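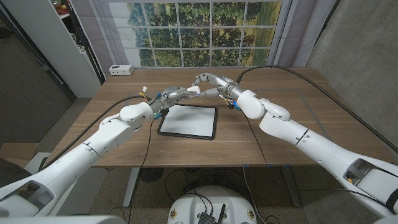 Work table, Rirkbridge room, with the tablet and the taped area on the right half.

Progress report to Tornilen, March
Prepared by Jérémie Vasseur

1. Furniture
The table order with Yazıcı is closed. All tables have a brown wood-grain top with a lighter front edge. Two were returned for uneven legs and replaced at no charge. Edge wear will be checked again after 300 hours of use.

2. Table layout
The tablet lies flat, slightly left of center. An area on the right half is marked with gray tape — the position is provisional and will be fixed once the layout trial ends. A small white outlet box sits at the back left corner. Trinen has asked for a second outlet on the right; the quote is pending.

3. Cables
Floor clips are fitted along the wall side. The front side is still open, and cables there run over the table edge to the floor. Cost of the remaining clips: $123, within the fittings line.

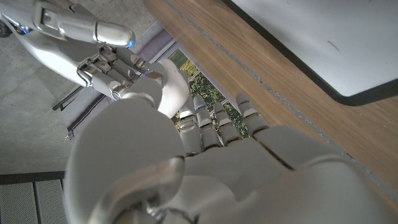
The surface check covered 36 points per table, mostly along the edge. Almost all met the flatness limit. The rest will be measured again before the tops are sealed.

4. Open items
Outlet quote (Trinen). Front clips. Final tape position. No change to the budget is requested for this period.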